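The planning team at Neltimora share a long upstairs room in Corato, and they were kind enough to give me most of an afternoon and a great deal of coffee. We talked about simulated kitchens, and about why a planner should look before it reaches. 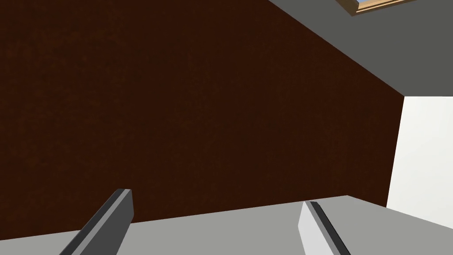
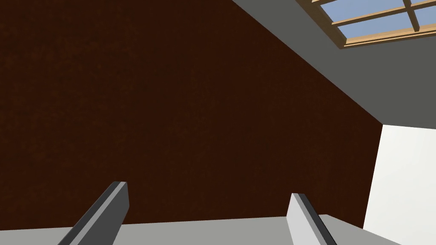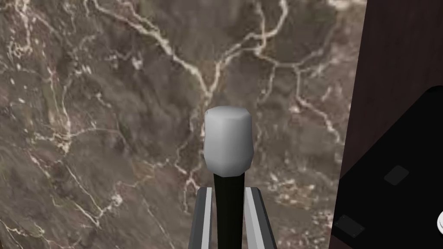 Two of the team disagree, very amiably, about how much the wrist view ought to count. Domínguez would happily let the planner replan on every new view – "it's cheap, so why be mean with it?" – while the others prefer to wait 400 milliseconds and let the estimate settle. They have 3,809 simulated runs to argue over, and I suspect they'll still be arguing in June.

Related items
Planau opens its motion planner
Tuning grasp approach in simulation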